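Workshop Tips: Good Habits Around Hand-Held Grippers
Posted Aug 25, 2024 by Ilze Laur

A reader wrote in this spring and asked whether I had any house rules for recording with hand-held grippers, the kind you carry around and squeeze yourself while the camera on it takes everything in. Well, do I ever! I have a whole sheet of them taped inside the supply cupboard, and it has been crossed out and rewritten so many times that Gunārs Mets finally typed it up for me. What follows is more or less his version, with my rambling put back in.

Clear the floor before you clear the table. Everybody starts with the table, me included, and then someone steps backward with both hands full and finds a stool. Walk the path you expect to use, then walk it once backward. If your room has steps in it, as ours does, decide before you start which side of the table you'll work from and stay on it. A strip of bright tape on the floor helps more than any amount of reminding.

Wipe the finger pads at the start of every session. A barely damp cotton cloth is fine, and then a dry one straight after. Please don't use furniture polish or anything with oil in it (I did this once, years ago, and spent a whole afternoon dropping spoons). If the pads have a fine pattern molded in, a soft toothbrush gets the crumbs out nicely. Do the lens last, with its own cloth, and keep that cloth in a little bag so it doesn't end up on the pads by mistake.

Check your marker while you're at it. The printed square wants to lie flat and clean, with its whole black border showing, and nothing should be parked in front of it. Matte paper is much kinder than glossy under ceiling lights. When a corner starts to lift, don't glue it back down – print a new one, at the same size as the old, and measure it with a real ruler before you stick it on. Printers love to shrink things to fit the page.

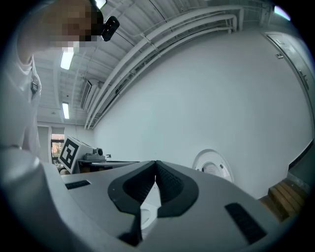 Gripper in hand, with the marker box set out on the table behind.

Head cameras deserve a paragraph of their own. Put yours on before you pick up the gripper, snug enough that it stays put when you lean over and look down, and loose enough that you aren't rubbing your temples by lunchtime. Long hair goes back, and dangling badges come off or get tucked in. Viera Matoušek likes to do a few slow nods and one big lean before she starts, and I've come to think everyone should. You feel a bit silly, but it's a lot less bother than stopping halfway through a recording.

Now the lights. Turn them all on and leave them on for the whole session, even if the sun comes out and the room feels bright enough without. If you have a window, look at what it's doing to the table at the hour you plan to work, and close the blind if there's glare. And keep the lights the same from one day to the next as well as you can. We write ours on the session card, along with the name of the person holding the gripper.

Say your stop word out loud before the first take. Ours is plain old "stop," and it belongs to anyone in the room, visitors included. Whoever hears it sets the object down, opens the fingers and stands still. There's no arguing about whether it was needed. You can talk that over afterward with a cup of tea.

Take real breaks. These tools don't weigh much when you first pick one up, but your wrist will have opinions by the end of the morning. We do 13 short takes and then put everything down for six minutes, with a proper stretch of the fingers. Swap hands if the job allows it, and note the swap on the card.

People come before data. Anyone who might be recorded gets asked first, in words they can follow, and a sign on the door lets the rest know what's going on before they walk in. Faces get blurred before a recording leaves the building. Put mail, prescriptions and family photos in a drawer too, as it's so easy to forget what's lying about on a sideboard.

At the end of the day, copy your files before you charge anything. Batteries go on a hard surface, away from the curtains, and come off the charger before the last person goes home. Then look over the gripper for loose screws, write down anything odd, and hang it up by the door for tomorrow.

Next time I'll get to storage boxes and labels, which I know several of you have been asking for. Dace Liepiņa has a very good way with old cutlery trays, and I've asked her to measure hers for me.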